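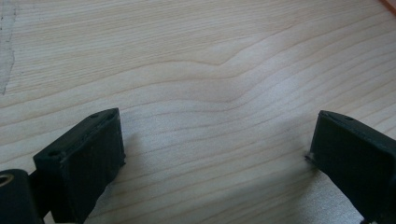
Vandville Technical College, Bench Automation Group

Looking after the hand-held gripper: notes for the talk
Darius Bogdan, 22 Oct 2018

Slide 1. Start with the picture and leave it up.

Two black fingers, open, over the bare bench. Nothing between them. I want people looking at this while they find a seat, as it's close to the view you get when you check the tool. Say who I am and that I look after the tool on bench 7. I'm going to talk about the fingers, the linkage, the camera view and the bench top, in that order, and then take questions.

Say early on: one tool, one bench. If yours is built differently, the order of the checks should still work for you but the parts won't match.

Slide 2. What the tool does for us.

We use it to record picking and placing by hand. A person holds it, closes it on a part, moves the part, opens it. The recordings go to Humum, our name for the arm in the next room. If the fingers are off on the hand tool, the arm learns the wrong grip and we find out a week later.

We had 397 recordings by the end of February. We threw out 33 of them. Most of those went back to one loose finger. Pause here and let people ask how we knew. (Short answer: the gap at full open was different at the end of the day than it was in the morning.)

Slide 3. The fingers.

Point at the top faces. Each finger has a narrow slanted top face and a broad face turned in toward the other one. You can make out small round holes in the top faces, two on the left finger. On the right one I can only point to one from this angle.

Check one is the surface. The black material is matte and a bit rough, and we want it to stay that way. Wipe with a dry cloth first. If that doesn't do it, use a damp cloth and let the finger dry before anyone picks anything up. No solvent. We tried a degreaser on an old pair and the faces went slick.

Check two is play. Hold the body still and push each finger sideways with your thumb. A little give is normal. A click is not. If it clicks, stop and go to the linkage.

Check three is the match between the two sides. Close the tool slowly on a sheet of paper and pull. It should hold evenly from one end of the face to the other. If the paper swings out at one end, one finger is sitting crooked.

Slide 4. The linkage.

Bottom left corner of the picture. There's a black cylinder with a round opening at the end and a brass-colored ring in it. The dark link between the cylinder and the finger is hard to see because it's in shadow. Tell people that they will need a flashlight for it at the bench too.

What to do:
Take the tool off its lead before you touch anything.
Look into the opening for dust and thread. Lift it out with tweezers. Don't blow it in deeper.
Open and close by hand ten times and feel for a tight spot.
Snug the screws a little at a time, going back and forth between the two sides.
Write it in the book, even if you changed nothing.

No oil. Someone will ask. Oil picks up dust and it ends up on the finger faces. Bermúdez, the shop that made up our spare parts, told us to run it dry and we do.

Slide 5. The camera view.

The camera rides on the tool, so it sees what you see on the screen. Both fingers should come in from the bottom corners, one on each side, with open bench between them. If one takes up far more of the view than the other, the mount has shifted.

Picture's a bit soft close to the fingers and again at the far end of the board. I don't chase that. I clean the lens and go on. If the middle is soft after cleaning, then I look at the mount.

Look at the shadows. One falls to the right of the left finger, and a wider one spreads on the lower right of the board. We keep a light overhead and we don't move it in the middle of a set. If you have to move it, start a new set.

Slide 6. The bench top.

Pale wood, fine grain running across. There's a hump in the grain near the middle, and I use it as a place to aim when I do the open and close check. Any fixed mark would do.

Gray patch on the left edge: point to it. It could be wear, it could be something stuck to the board. My rule is that a mark on the bench gets written down before a set and gets left alone until the set is done. Cleaning halfway through changes the background.

Slide 7. How often.

Before each set: wipe, thumb test, paper test.
After every 33 recordings: the linkage check.
When somebody drops it: everything, from the top.

The log is the blue book called Jidelach (old name, long story, skip it if short of time). Date, initials, what you found, gap at full open. Measure the gap with the same calipers each time.

Slide 8. Questions.

Have the spare finger pair on the table for people to pass around. Ask for it back before the break. The check sheet is on the shelf over bench 7, and copies are by the door.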